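The price of a free lawyer

My city council voted in May to stop paying for interpreters at the asylum help desk on Hurnus Street. The saving was described as modest, and I will give them that. It was very modest. It would not buy the council a decent bus shelter.

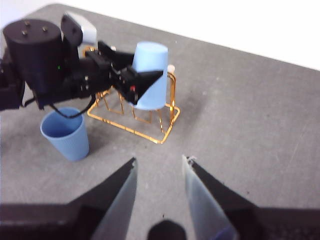
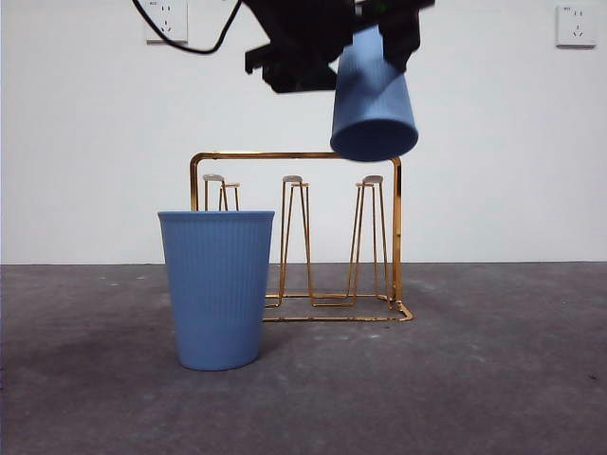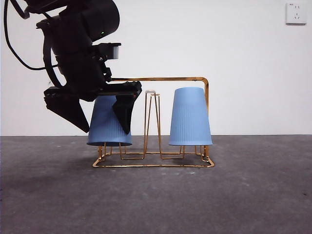
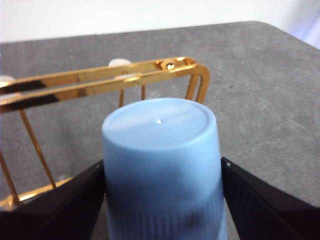

Fitriani Wuisan wrote to me after my last column to say I was being unfair, that every line in a budget has somebody fond of it, and that people who come here should expect to learn the language. She makes the point politely, and I agree with her that they should. I would only ask how far she got in her own second language in the first 30 days, and whether she would have liked to explain to a government officer, in that language, why she couldn't go home.

An asylum form is a peculiar piece of writing. It wants the worst week of your life in date order, in English, with the spellings matching your passport, which may be at the bottom of a river. Get a month wrong and you have not made a mistake, you have "a credibility issue." I have filled out forms for a parking permit with three errors in them, and my credibility was left alone.

The desk charged nothing and saw 200 people last year. For most of them the interpreter was the only person in the building who knew what they had said. Take her away and the lawyer is still there – a nice one, with a stapler – nodding at a man he can't understand.

The suggested replacement is a telephone service. I tried it. I was on hold for long enough to learn the tune, and then I was asked, in English, which language I didn't speak English in. Mounir Saber, who interpreted at the desk until the money went, tells me the phone line is fine for dates and addresses. He was less sure about the rest of it, the part where people stop talking for a while and you have to know whether they have finished.

There is also the matter of what a bad form costs. A muddled claim gets refused, then appealed, then sent back to be heard again by someone on a much better salary than Mounir's. None of this lands on the council's books, of course. It lands on somebody else's, and I suppose that counts as thrift if you stand in the right place.

I have been told the decision will be reviewed. The notice about the review is up on the door at Hurnus Street, neatly printed, in English only.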